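Section 4. Setting Up the Render Library

Before you begin

Skerkamano Viewer must be installed and licensed on the workstation. The library needs 62 GB of free space on a local drive. Network drives are supported for reading only. Sign in with an account that has write permission for the library folder.

4.1 Creating the library

1. Open Viewer and select File > Library > New.
2. Enter a library name. Names can have up to 52 characters. Slashes and colons are rejected.
3. Choose the storage folder and click Create.
4. Set Thumbnail Size to 128. Larger values slow down scrolling on older display cards.
5. Click Apply, then restart Viewer.

Note: Do not rename the storage folder after step 3. Viewer stores the full path and will list the library as Missing. To move a library, use File > Library > Relocate.

4.2 Importing renders

1. Open the library and click Import.
2. Select one or more files. PNG, TIFF and EXR files are accepted.
3. In the Category list, select Interior, Product, Material or Industrial.
4. Enter the owner and the project code. Both fields are required.
5. Click Start. Leave the window open until the status line reads Complete.

Large views keep their original pixel dimensions. Viewer builds a reduced preview beside each original and opens the preview first.

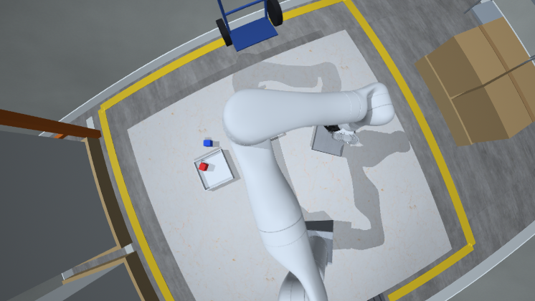 Figure 4-1. Preview pane, category Industrial: warehouse work cell from above, white arm over a gray tray.

4.3 Color settings

1. Select Edit > Color > Display Profile.
2. Choose the profile supplied with your monitor. If none is listed, choose sRGB.
3. Set Exposure to 0 and Gamma to Auto.
4. Click Save as Default.

CAUTION: The Bake Profile command writes the display profile into the original file. The change cannot be undone. Export a copy before using this command.

Fine color detail is checked at 100% zoom. Previews are compressed and may show banding in pale areas.

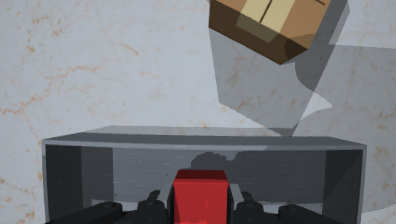

Figure 4-2. Pale marble with orange and rust veining, dark gray bin and red cube.

4.4 Backup

1. Select Tools > Backup > Schedule.
2. Choose a target drive other than the library drive.
3. Set Copies to Keep to 6. The oldest copy is deleted when the limit is reached.
4. Click Run Now to create the first copy.

If error 62 appears, the target drive is full or write-protected. Free up space or clear the protection, then repeat step 4. Logs are stored in the Backup subfolder of the library.

For user roles and shared libraries, see Section 5.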